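Home Stories Archive Submit About

The Second Pair of Fingers

Published March 19, 2023

The Tokholm pads had arrived in August and I had hated them since August. They were stiff, and they squeaked. Drallness wanted a decision between those and the blue ones, and Drallness paid for the test, so I wrote a plan and kept to it. Each set of pads got 12 packets out of the box and 12 packets back in. Then I swapped sets and did it again.

I worked in the bedroom. The lab in Drerkside had flat tables and even light, and every gripper I had ever tried there did well. At home there was a comforter nobody had straightened, coats hanging up by the window, and a pink box of snacks that sat a little crooked on the bed. I put the blue pads on first.

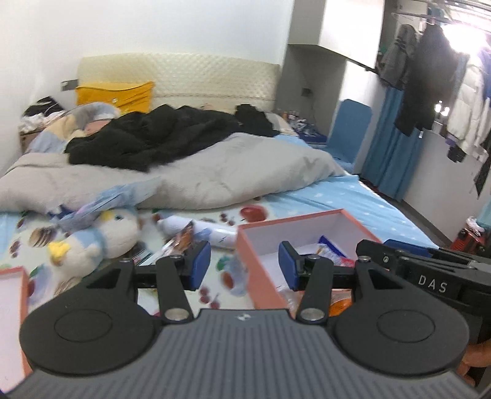

My sister had called the night before to ask if I was coming to Skinner for the funeral. I told her I was in the middle of a comparison. She said, "Between what and what?" and I explained about the pads. She let me get all the way to the end.

"And which is better?" she said.

"I don't know yet."

"Well," she said. "It's on the day it's on."

Our father had repaired vending machines for most of his life. He used to say a bag of chips was the hardest thing there was to move from one place to another, because it was mostly air and it knew it. He kept a drawer of spare coils in the kitchen, under the spoons. I had not thought about the drawer in years. I thought about it at packet 3, when the pads closed on a corner and the bag turned over and slid back down.

I wrote: slipped, corner grasp, retry. The retry held.

By packet 6 I had stopped writing full words. The sheet had columns for the angle, the grip and the outcome, and a wide one at the end for remarks – I usually left that one blank. I opened the fingers and moved over the box again. 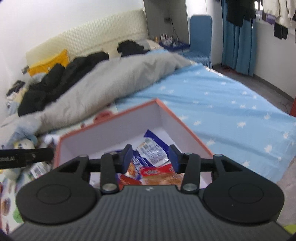
Packet 7

It came up on the first try. I held it over the sheet longer than the plan called for and listened to it crackle. Then I put it back, wrote it down, and in the wide column I wrote "chips, he was right."

I called my sister. She picked up while she was doing dishes and didn't turn off the water.

"How far is it from me to you?" I asked.

"500 miles," she said. "Same as it's always been."

I told her I would leave in the morning. She asked about the comparison, and I said I had only done half of one side of it. She said to bring some of the chips.

The Tokholm pads were still in their bag. I put them in my coat pocket and went to look for a suitcase.

More stories

The Weigh Station
A Room Above the Bakery
Salt for the Steps
What the Ferry Carried
Spare Keys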